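**Open day talk, Millmont site — notes**

- Thank Sebastián for the intro. Slot is 25 minutes, leave time for questions.
- We visited Trimbridge in October. 17 of us went, in two groups.
- Tirta Hartono ran the demo. Start with the simulator, then the floor.
- Task: pick small items off a table and put them in a basket. They ran 3,000 trials in simulation first.
- Slow down here — people always ask about grip force on round items.
- Cans were left for the second session.

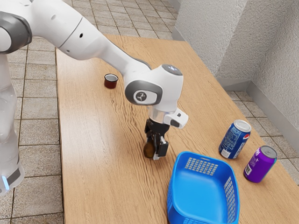 - Last point: sign-up sheet for the next visit is by the door, room 555.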